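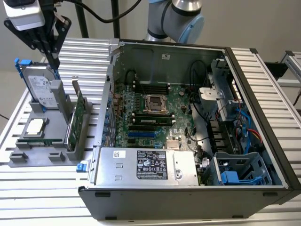 作業台の知恵袋 第8回 ロボットによるPC分解・組立の研究結果を、自分の作業台に持ち帰る

デスクトップPCの部品交換をロボットにやらせる研究が増えている。メモリを挿す、ハードディスクを抜く、拡張カードを立てる。人間なら休日の午後に済ませる作業に、アームとカメラと治具を用意して取り組むわけだ。論文の要旨はだいたい景気がいい。私は景気のいい要旨を信用しないことにしている。ただ、読み込んでいくと、自宅の作業台で使える工夫がいくつか見つかる。逆に、真似をすると損をするものもある。今回はそれを仕分ける。

題材にしたのは、Destitzという手法の報告だ。人がアームを操作して見せた手本を集め、そこから動作を学習させる。手本の数は411件。評価用の課題一式にはWaakaという名前がついている。要旨には「家庭用PCの保守に広く応用可能」とあるが、試した筐体は2種類だけだった。これを「広く」と呼ぶ神経はわからない。

部品の置き場を先に決める

報告の中でいちばん納得したのは、学習の話ではなく治具の話だった。ハードディスク、CPU、メモリ、拡張カードのそれぞれに、形の合った溝やポケットがある。ハードディスクと拡張カードは立て、メモリは細い溝に寝かせる。CPUはヒートスプレッダを上に向けて置く。

著者らは治具を「補助的な要素」と書いて二行で片づけている。ところが付録の表を見ると、部品を平らな台にばら置きした条件では成功率ががくんと落ちる。要するに、賢かったのは半分くらい治具のほうではないか。本文でこの表に触れていないのは感心しない。

家でやるなら、次の程度で足りる。

・厚紙の箱に仕切りを入れ、部品ごとに区画を決める。発泡スチロールは静電気を帯びるので使わない。
・拡張カードは端を持って立てる。寝かせると裏のはんだ面をこすりやすい。
・メモリは重ねない。
・外したCPUは端子面に触れず、できれば購入時の透明ケースに戻す。ケースがなければ、オークションや部品店で空のものが安く買える。

製氷皿で代用するという記事をよく見かけるが、ネジ以外には勧めない。メモリは入らないし、無理に斜めに立てかけると倒れる。

筐体は寝かせる

タワー型を立てたまま中をいじる人がまだいる。側板を外し、開口部が真上を向くように寝かせること。メモリも拡張カードも、上からまっすぐ押せる。

報告では筐体の向きを毎回同じにしてあった。少しずらした条件も試したと書いてあるが、ずらした量が書かれていない。5ミリなのか5センチなのかで話はまるで違う。再現する側のことを考えていない書き方で、ここは減点する。

人間の作業でも、向きをそろえる意味はある。途中で筐体を回すと、さっき撮った配線の写真と左右が合わなくなる。写真を撮ったら、閉じるまで回さない。

台の表面

実験用の台はアルミのフレーム材を並べたもので、丈夫だし固定もしやすい。しかし家庭の机に真似をして金属板を敷くのはやめたほうがいい。外した基板の裏が触れたまま通電すれば、部品を壊すことがある。木の机に静電気対策マット、これで十分。溝のある天板は小ネジが入り込むので、その点でも私は好まない。

ケーブルは外す前に記録する

Destitzが最も苦労しているのがケーブルだ。柔らかいものは毎回形が変わる。報告の失敗例を読むと、ケーブルが手前に垂れてスロットを隠し、アームが見当違いの場所を押した、というものが目立つ。著者らの結論は「データを増やせば改善が見込まれる」。手本を1,000件まで増やす計画だという。増やせば良くなるという根拠の曲線は、最後の三点がほぼ横ばいだった。私にはそこから明るい未来は読み取れない。

こちらは指が使えるので、もっと安く済む。

・SATAケーブルは抜く前に両端へ同じ番号の紙テープを巻く。色が違っても油断しない。同じ色が複数本あるのが普通だ。
・作業する場所の上を横切るケーブルは、面ファスナーで筐体の縁へ寄せておく。輪ゴムは劣化して切れるので長期には向かない。
・ラッチ付きのコネクタは、ラッチを押してから引く。ケーブル自体を引っ張らない。

メモリは「入った感じ」を信じない

報告の成功判定は、カメラ映像でメモリが所定の高さに収まったかどうかだった。これは甘い。片側のラッチが浮いたままでも、上から見れば収まって見えることがある。電源を入れて認識させるところまでやって、初めて成功と数えるべきだ。起動試験の数字はどこにもない。

家での手順はこうしている。

1. 電源を切り、コンセントを抜き、電源ボタンを数秒押して残った電気を逃がす。
2. 切り欠きの位置をスロットと照らし合わせる。
3. 両端を交互ではなく同時に押す。
4. ラッチが両側とも起きているか、爪の先で触って確かめる。
5. 側板を閉める前に一度起動し、容量の表示を見る。

5を省いて側板のネジを全部締め、机の下に戻してから起動しないことに気づく。私も何度かやった。

CPUソケットには近づかない

家庭での保守なら、CPUを外す用事はまずない。ピンがソケット側に並ぶ型では、ネジ一本落としただけでマザーボードが駄目になることがある。どうしても外すなら、空のソケットには保護カバーをすぐかぶせる。カバーを捨ててしまった人は、外す前に入手しておくこと。

Waakaの課題にはCPUの設置も含まれるが、成績表ではこの項目だけ試行回数が少ない。理由は書いていない。想像はつくが、想像で点をつけるわけにもいかないので空欄にしておく。

ドライブの着脱

ハードディスクにプラスチックのキャディを付け、ケージに滑り込ませる方式は、ロボットにも人間にも親切だ。つまむところがあり、レールが向きを決めてくれる。自分の筐体がこの方式なら、予備のキャディを買っておくと交換が早い。古い機種用はじきに手に入らなくなる。

抜いたハードディスクにはその場で日付と中身を書いた付箋を貼る。ラベルの型番だけで半年後に中身を思い出せる人はいない。貼る位置は上面の端、通気穴は避ける。

道具の広告について

この手の研究が出ると、便乗した商品も出る。Ladidtonの「部品認識トレイ」は、置いた部品をアプリが教えてくれるというもの。自分で外した部品の名前を教わる必要がある人は、そもそも外さないほうがいい。Undanceの電動ドライバーは「ロボット研究の知見を応用」とうたっているが、説明書を隅まで読んでも、どの知見なのか出てこない。トルクの弱い段があるので道具としては悪くない。うたい文句の分だけ高い。

持ち帰ってよいもの、よくないもの

使える：部品ごとに決まった置き場、筐体の向きの固定、邪魔なケーブルを先に寄せること。どれも学習とは関係がない。
使えない：映像だけの成功判定、金属の台、上からの見た目に頼った差し込み。
保留：手本を増やした場合の成績。続報が出たら読む。起動試験の数字が載っていなければ、この欄ではもう扱わない。

次回は電源ユニットの掃除。分解はしない。エアダスターの当て方と、ファンを空回りさせない押さえ方について書く。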